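Visita a las instalaciones de Bolteck: recogida de demostraciones para manipulación

Informe de visita, 14 de septiembre de 2023

Objeto de la visita

Bolteck abrió por primera vez a usuarios externos la planta donde prepara los conjuntos de datos de su línea Broltero. Asistimos dos personas de nuestro departamento, con el encargo de valorar si el procedimiento es trasladable a nuestras celdas de paletizado ligero. La visita la condujo Chukwuemeka Nwosu, responsable de adquisición. Duró una mañana e incluyó una sesión completa de grabación, la revisión posterior y un turno de preguntas.

Organización de la sala

La zona de adquisición ocupa una nave secundaria, separada de montaje por un tabique acristalado. Hay 4 puestos en servicio. Cada uno consta de una superficie de trabajo, un brazo con pinza de dos dedos y cámara en la muñeca, y un puesto de mando para el operador. La iluminación es cenital y se deja fija durante toda la jornada; las variaciones de luz se programan aparte, en sesiones etiquetadas como tales.

El registro se hace con un programa propio, Ugwu, que sincroniza la imagen de muñeca, la posición de las articulaciones y la apertura de la pinza. El almacenamiento y el control de versiones corren a cargo de Getetden, otra herramienta interna. Preguntamos por el formato de exportación: es abierto y está documentado, aunque la documentación que nos enseñaron corresponde a la versión de marzo y faltan en ella dos campos.

Procedimiento de grabación

El operador recibe en pantalla una instrucción corta, coloca los objetos según una plantilla aleatoria y ejecuta la tarea por teleoperación. Un episodio empieza con la pinza abierta en posición de reposo y termina al volver a ella. Se graban también los intentos fallidos, con un código de causa: deslizamiento, colisión, oclusión o error del operador. Nwosu insistió en que el código lo asigna quien ha manejado el brazo, en el momento, y que el revisor solo puede discutirlo por escrito.

El lote en curso se dedica a envases y recipientes de uso corriente. El objetivo fijado es de 3000 episodios aceptados; el día de la visita llevaban 554. El ritmo lo limita la recolocación de los objetos, que sigue siendo manual.

Criterios de aceptación

En la revisión se descartan los episodios con pérdida de sincronía, los que contienen una pausa larga del operador y aquellos en que la mano de este entra en el campo de la cámara de muñeca. La lista completa tiene 9 criterios. Nos pareció poco definido el relativo a la «trayectoria innecesaria», y los propios revisores reconocieron discrepancias entre ellos al aplicarlo.

Los agarres se clasifican por zona de contacto: cuerpo, cuello o tapón, borde y asa. En botellas tumbadas, el contacto por el extremo del tapón deja el cuerpo libre y obliga a registrar bien la orientación del eje. Es la categoría con menos ejemplos y la que Bolteck quiere ampliar.

Observaciones

La cámara de muñeca da buena resolución en la zona de contacto y poca información del entorno. Para nuestras celdas haría falta una segunda vista fija, que Ugwu admite pero que en esta sala no se utiliza. Los envases brillantes producen reflejos que cambian con el giro de la muñeca; en Bolteck no los corrigen, por entender que el modelo debe aprenderlos.

No se nos facilitaron resultados de entrenamiento. La evaluación se hará con objetos no incluidos en el lote y sus datos quedan fuera del alcance de la jornada abierta.

Agarre por el tapón, botella tumbada sobre bandeja blanca:
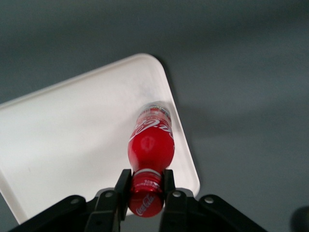
Asuntos pendientes

Solicitar a Bolteck la documentación actualizada del formato de exportación.
Pedir una muestra de episodios rechazados con sus códigos de causa.
Confirmar si Getetden puede instalarse en servidor propio.
Consultar con mantenimiento el montaje de una cámara fija en la celda de pruebas.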